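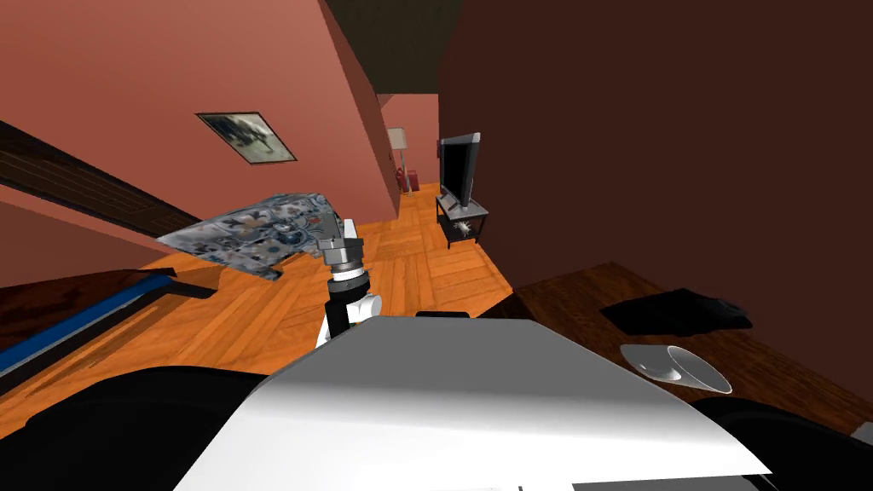 サーモンピンクの壁と、グレーや青の柄の布

つわりの時期の台所 においを少なくする工夫

2019年1月4日(金) イアソン・アントニアディス

妻が二人目を妊娠しているあいだ、料理はほとんど私が担当しました。一人目のときは平気だった炊飯のにおいが、二人目のときは五月の初めに急にだめになりました。最初の週は何を作っても残されてしまい、私は少し悲しかったです。そのあと試したことを、場所ごとに書いておきます。日本語は私の母語ではありませんので、読みにくいところがありましたら、お許しください。

においの感じ方は人によってずいぶん違います。妻は炊きたてのご飯と、にんにくと、冷蔵庫を開けたときのにおいが苦手でした。反対に、レモンと焼いたパンは大丈夫でした。先に本人に聞いて、紙に書いて冷蔵庫の横に貼るとよいです。週が変わると内容も変わりますから、鉛筆で書くことをおすすめします。

ご飯を炊く

炊飯器をいつもの棚から下ろして、換気扇のすぐ下に置きました。延長コードは使わないで、コンロの横のコンセントに直接さしました。蒸気が上の棚に当たらない位置にしてください。

炊く時間は、妻が起きる前の朝早くにしました。予約の機能で五時半に炊き上がるようにして、換気扇を回したまま、すぐに全部を小分けにします。一膳ずつ浅い容器に入れて、湯気が落ち着いたらふたをして冷凍します。食べるときは電子レンジで温めますが、ふたを開けるのは台所で、食卓ではありません。開けてから少し待って、熱すぎない状態で出すと、においがかなり弱くなります。

冷たいおにぎりなら食べられる日もありました。私の国には冷たいご飯を食べる習慣があまりないので、初めは心配でしたが、妻にはこれが一番よかったようです。具は梅か、何も入れない塩だけにしました。作ったらその日のうちに食べて、暑い日は冷蔵庫に入れてください。

肉と魚

フライパンで焼くと、においが壁やカーテンにまで残ります。私はこの時期、焼き魚を完全にやめました。代わりに、鶏むね肉を鍋でゆでます。

鶏肉は冷蔵庫から早めに出しておき、厚いところを開いて、全体を同じくらいの厚さにします。鍋に水、ねぎの青いところ、しょうがの皮を入れて、沸いたら肉を入れ、ふたをして弱火で14分ゆでます。一番厚いところを切ってみて、中がピンク色のときは、もう少しゆでます。妊娠中の人が食べるものですから、余熱だけに任せないで、しっかり火を通してください。

ゆで汁は冷ましてから製氷皿で凍らせます。脂が上に固まるので、それをスプーンで取ると、においも軽くなります。うどんのつゆに二個入れるとおいしいです。

オーブンがある家では、アルミホイルで完全に包んで焼く方法もあります。包みは流しの近くで開けます。友人のシブシソ・ムテンブは、ベランダに小さい台を出して、そこで包みを開けるそうです。冬は寒いと思います。

冷蔵庫

冷蔵庫のにおいは、食べ物が一つ悪くなっているのではなくて、いろいろなものが少しずつ混ざったにおいのことが多いです。私はまず、開いている袋を全部なくしました。キムチ、納豆、切った玉ねぎ、チーズは、ガラスの容器に入れてふたをしました。プラスチックの容器は、ふたのゴムの溝ににおいが残ります。溝は古い歯ブラシと重曹で洗って、よく乾かしてから戻してください。

棚板は週に一回、ぬるま湯に重曹を少し溶かした水でふきます。そのあと、水だけでもう一度ふきます。二度目をしないと白い粉が残ります。野菜室の底には紙を敷いて、汚れたら替えるだけにしました。

重曹は口の広いびんに入れて、奥に置きます。ときどき混ぜてください。私は二か月で替えて、古いものは排水口の掃除に使いました。コーヒーのかすを置く方法も読みましたが、妻はコーヒーのにおいもだめだったので、うちでは試していません。

排水口と生ごみ

一番効果が大きかったのは、ここでした。

・排水口のかごは、夜の洗い物の最後に必ず空にします。
・かごとふたに重曹をふって、十分ぐらい置いてから、ブラシでこすります。
・塩素系の漂白剤は、妻が家にいない時間だけに使いました。酢やクエン酸とは絶対に一緒に使わないでください。
・熱湯はそのまま流さないほうがよいです。配管が傷むことがあります。私は給湯器のお湯だけにしています。

生ごみは、水をよく切って、新聞紙に包んで、収集日まで冷凍庫の下の引き出しに入れました。食べ物と同じ引き出しに入れるのが気になる人は、ふたのある箱を一つ、それ専用にするとよいと思います。魚の骨やえびの殻は特に役に立ちます。ただし、収集日の朝に忘れないように、玄関のドアにメモを貼ってください。私は二回忘れました。

ふきんとスポンジ

台所のにおいのうち、布のにおいは気がつきにくいです。毎日その布を使っている人の鼻は、もう慣れています。私は妻に言われるまで知りませんでした。

ふきんは五枚を順番に使うことにしました。夜に一枚ずつ、鍋のお湯で五分煮て、しぼって、広げて干します。流しのふちにかけておくと朝まで乾かないので、窓の近くに突っ張り棒を一本つけました。スポンジは小さく切って使い、早めに替えます。香りの強い洗剤はやめて、香料の入っていないものを使いました。

この機会に、ふたのできるガラス容器も買い足しました。Flitachの店で大小のセットが1,552円でした。中が見えるので、ふたを開けてにおいをかがなくても、何が入っているかわかります。これは予想していなかった便利さです。

食べられるものを近くに置く

朝に起き上がる前、妻は何か小さいものを口に入れると楽でした。寝室の小さい缶に、塩味のクラッカーを入れておきました。缶は音が大きいので、あとで布の袋に替えました。

飲み物は、冷たい水に薄く切ったレモンを入れたものと、薄い麦茶です。レモンは塩でこすってよく洗い、皮の苦味が出ないように、一時間で取り出します。氷にレモン汁を少し混ぜて凍らせておくと、何も飲みたくない日でも、なめることができました。

しょうがは、薄く切ってお湯を注いだものが妻には合いました。合わない人もいますし、ハーブのお茶には妊娠中に飲まないほうがよいものもありますので、種類や量は病院か助産師さんに聞いてください。水も飲めない日が続くときや、体重がどんどん減るときは、台所の工夫で待たないで、病院に電話してください。

作る人のために

料理をした人の服と髪にも、においがつきます。私は台所だけで着る古いシャツを決めて、料理が終わったら廊下で脱ぐことにしました。エプロンだけでは袖ににおいが残ります。換気扇は火をつける五分前から回して、消してからも十五分は回したままにします。窓は台所の窓ではなくて、反対側の部屋の窓を少し開けるほうが、空気が換気扇のほうへ流れます。

フィルターは月に一回、お湯と重曹につけて洗います。アルミのフィルターは重曹で黒くなることがあるので、中性洗剤にしてください。うちのはアルミで、一枚、黒くなりました。

次のページでは、赤ちゃんの服を水通しするときの洗剤の量と、干す場所について書きます。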